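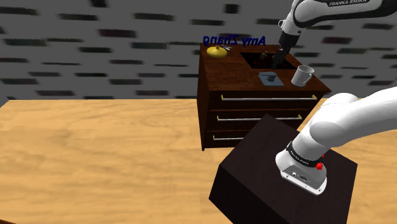

How to read a film distributor's annual report

Jan 30, 2021

Step 1. Skip the chairman's letter
It will say the year was challenging. Go straight to the note on revenue by segment.

Step 2. Split the box office from the rest
Say Custia reports takings of 3000 (all figures in thousands). Cinemas keep their share first, so only 500 may reach the distributor. The press release will quote the other number.

Step 3. Look for the library
Old titles sold to television are dull and pay the wages. At Trovik they brought in 2000 from 134 films, most of which you have never meant to watch.

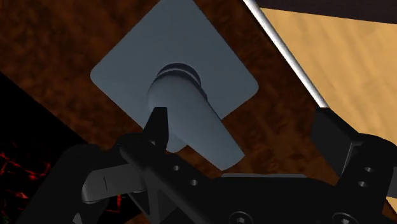 Lever handle on a square plate

Step 4. Check who owns whom
If Bouchard owns Uvow and also buys its films, take those sales out before you compare years. Selling to your parent is a bit like winning at cards against your gran.

Step 5. Mind the year end
Some firms close their books in October - handy if the summer was good. Line up the same twelve months for each company, then start your table.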